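Rundstead mill to restart corduroy cutting line in November

August 2, 2022

Textile finisher Plattner is to bring its corduroy cutting line at Rundstead back into use in November, after a gap in which all pile cutting was sent out to a contractor. The company said 12 jobs would be added at the site, taking the total to 60.

The line was shut down when the drive on the main cutting shaft failed. A replacement drive has been supplied by Grikar and is being fitted in the east shed. Test runs will use undyed cotton cloth before any customer orders are accepted.

Corduroy is woven with extra weft threads that float over the ground cloth. These floats are cut lengthwise by rows of circular blades, then brushed to raise the pile into cords. Small errors in blade spacing show up as uneven ribs once the cloth is dyed, and pale shades tend to be the least forgiving.

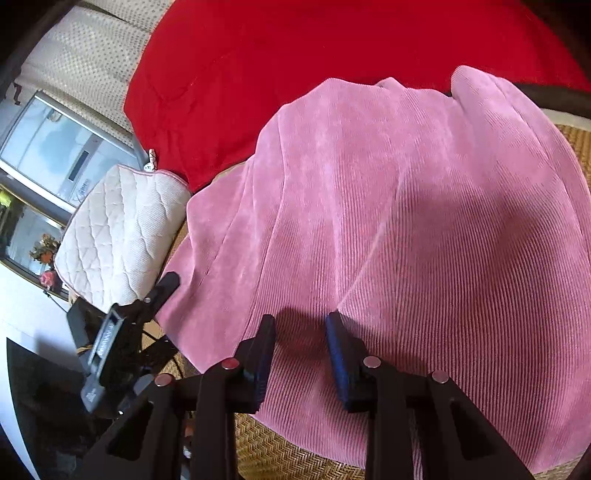 Pink corduroy fabric.

Plattner said the rebuilt line would handle cloth for clothing and light upholstery. Rolls will be inspected at Rundstead and then sent by road to the dye house at Bolter, where a water treatment unit was replaced last year. Output is planned at 846 rolls in the first full quarter, with single-shift working to begin with.

Applications for the new posts open next month. Training on blade setting and brushing will be given on site and is expected to take 46 days. Existing contracts for outside cutting will run until they expire.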